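Home | News | Standards | Jobs | Events | Contact

Draft code of practice for hand-held gripper work goes out for comment

23 July 2019
By Natália Čierny

A working group led by the automation consultancy Fitero has released a draft code of practice for sites where people use hand-held grippers to record manipulation tasks for robot training. The draft runs to 28 pages and covers workstation layout, cable routing, operator workload, tool checks, bystander privacy and the labeling of finished recordings. Comments are open to equipment makers, site operators and anyone who does the work.

Existing safety rules for industrial robots assume a powered arm with a defined reach. A hand-held gripper has no such reach. It goes where the operator's arm goes, and the main hazards are the ordinary ones of bench work: strain on the wrist and shoulder, pinched fingers, and cables crossing a walkway. The draft treats the tool as hand equipment and sets out duties for the site and for the person who plans the sessions.

Cloth handling has a section of its own. Garments are large, they have no fixed shape, and many folds call for two grippers held at opposite corners.
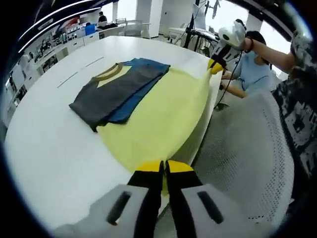
For tasks of this type the draft asks that each operator be able to reach the full working area without leaning over another person's arms. Chairs must be pushed clear of the standing positions before a session starts. Where a cable runs from the tool, it must hang with enough slack for a full arm extension and must not rest under the item being folded. Two operators working on the same garment should agree on a spoken cue before either one lifts.

Peter Šindelář, who edited the cloth section, said the cue rule drew the longest discussion in the group. Some members wanted fixed wording. The published text leaves the wording to the site and requires only that it be written in the session plan and used the same way throughout a batch.

Fingertip pads are to be inspected at the start of each shift. A pad that is split, loose or glazed must be replaced before recording begins, and the replacement must be entered in the tool log along with the tool number. The draft sets no limit on grip force for textiles. It does state that a change of pad material counts as a change of tool, so recordings made before and after the change may not be filed under one configuration.

The workload clause limits continuous gripper use to 28 minutes, followed by a break in which the operator puts the tool down. Danica Charvát of Jotow, a firm that plans recording sessions for outside clients, said the figure was workable for folding and sorting but would be awkward for longer assembly tasks. Jotow has asked for a separate limit based on the weight of the tool and the height of the work surface.

Table contents are dealt with in section 2. Items that are part of the task must be listed in the session plan. Anything else left on the surface, including electrical accessories, must be either removed or entered in the plan as background.

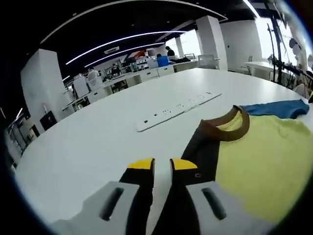
The group chose to allow background items after reviewing feedback from sites that record in ordinary workplaces. Clearing every surface was judged impractical there, and several respondents argued that a model trained only on bare tables would perform poorly elsewhere. The condition is that the entry be made before the session. Adding it during later review is recorded as a deviation.

The privacy section applies to any room shared with people who are not taking part. They must be told when recording is under way and which direction the tools are likely to face. A request to be left out must be honored by moving the work, by rescheduling it or by masking the person in the stored material. Svatopluk Hrnčiar, who reviewed the section for Fitero, said masking should be the last choice, as it depends on a check of every clip in which the person could appear.

An earlier version circulated in April drew 274 comments. Roughly half dealt with definitions, in particular the line between a failed attempt and an incomplete one. The new text defines a failed attempt as one in which the operator declares an end without reaching the planned result. Failed attempts must be kept and labeled. Incomplete ones may be deleted if the reason is logged.

Compliance would be voluntary. Ľubomír Paulík, who chairs the working group, said there are no plans for a certification mark. Software supplier Huneo has said it will add the draft's log fields to its session planner as an optional template.

Comments should cite the clause number and propose replacement wording. General remarks will be read but will not receive a written reply.

Last updated: 23 July, with the clause on background items corrected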